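Mugs, bowls and the cupboard that won't shut: my washing-up and crockery tips

Posted 11 September 2026

I had a bit of a moment in May when I opened the crockery cupboard and a cereal bowl slid out and landed on my foot. The bowl survived, the toe went a lovely shade of plum, and I decided it was time to sort the whole lot out. So I pulled everything onto the kitchen floor and counted it, which I can't recommend if you're at all sensitive, because we had 91 pieces. There are two of us! We don't even like having people round that much.

Anyway, I've been fiddling with it all summer and I've picked up a few things along the way, some from my mum, some from trial and error and one or two from the back of a packet. Here they are in no order at all.

Tea stains in mugs

I used to buy a special powder for these and I've stopped. A teaspoon of bicarbonate of soda and just enough water to make a paste does it. Rub it round with a damp cloth (or your finger, if the mug is too narrow for the cloth) and rinse. For a really brown one, the sort that's been living on somebody's desk, put in two teaspoons of bicarb, fill it up with hot water and leave it for 60 minutes while you go and do something nicer. Go gently on anything with gold or silver round the rim, and don't scrub at a printed pattern.

Denture tablets work too, by the way. I felt silly buying them but they're cheap and they fizz in a very satisfying way. Rinse well afterwards, then rinse again.
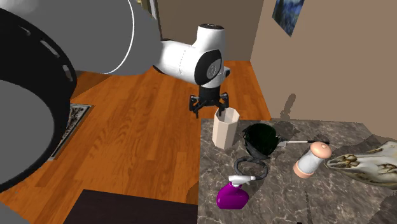 Grey marks on pale plates

These look like scratches and mostly aren't. They're tiny traces of metal left behind by your cutlery, and they come off with a cream cleaner and a soft cloth. I did a whole stack of dinner plates one evening in front of the telly, with an old towel on my lap, and they came up so well that I was quite cross I'd nearly taken them to the charity shop. Do wash them properly before you eat off them.

If the marks come back quickly, the glaze is probably getting tired. My old Moschos side plates are like that now. I still use them, but they've been demoted to toast and sitting under plant pots.

Stacking without chips

Most chips in our house happen in the cupboard, when I'm in a hurry and dragging one thing out from under another. What helped most was making the piles shorter. I stick to 7 plates at the most, biggest at the bottom, and bowls get a pile of their own. If you've got something you'd be sad to lose, put a square of kitchen roll or a cut-up bit of felt between each piece. You can buy the proper round felt dividers, and I did get a pack from Latovura, but I have to say an old pillowcase and a pair of pinking shears made ones that were just as good.

Mugs I don't stack at all any more. They look so tidy for a day and then one gets wedged inside another and you're stood there pulling. If it happens to you, put cold water in the top one and stand the bottom one in warm water (warm, please, never boiling!) and give it a few minutes. The inside one shrinks a whisker, the outside one grows a whisker and they come apart with a little twist.

Bowls with corners

I love a bowl that isn't round. They're a nuisance to keep clean, though, as the sponge glides straight over the angles and porridge sets in there like cement. An old soft toothbrush lives in a jam jar by my sink for this and nothing else. Soak first in cold water if it's porridge, egg or anything starchy, as hot water makes it cling. Hot is fine for grease.

They're awkward in the dishwasher as well. Tip them well forward on the bottom rack so that the spray gets inside, and leave a proper gap in between, or you'll be doing them again by hand.

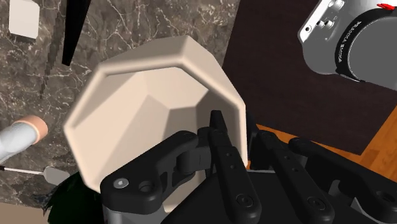
Drying up

My mother dried everything the second it was washed and I do the exact opposite, I let it all drip. The one thing I've changed is putting a folded tea towel under the rack, so the drips don't run along the worktop and get in behind the toaster. Wash that tea towel more often than you think you need to. And skip the fabric softener, it leaves a coating and the towel just pushes the water about.

Mugs left upside down on a flat surface get a musty smell, especially overnight. Prop them at a slant on something, even the handle of a wooden spoon.

Where to put it all

I moved the everyday things to the shelf between my waist and my shoulder and put the Christmas platters right up at the top. It sounds obvious but I'd lived in this house 11 years with the gravy boat in the best spot. The Zirau shelf risers (little wire tables, really) gave me a second layer in the mug cupboard, though measure first. I didn't, and had to send the first lot back.

The spares went into a lidded crate under the stairs, wrapped in old newspaper, with plates standing on their edges like records. Newsprint does come off on pale crockery, so give it all a wash when you unpack it.

One more quick one. If you're gluing a handle back on a mug, use it for pens afterwards. I mended my favourite Makden one beautifully and then thought better of filling it with hot coffee over my lap. It's on the windowsill now with the scissors and the good biro in it.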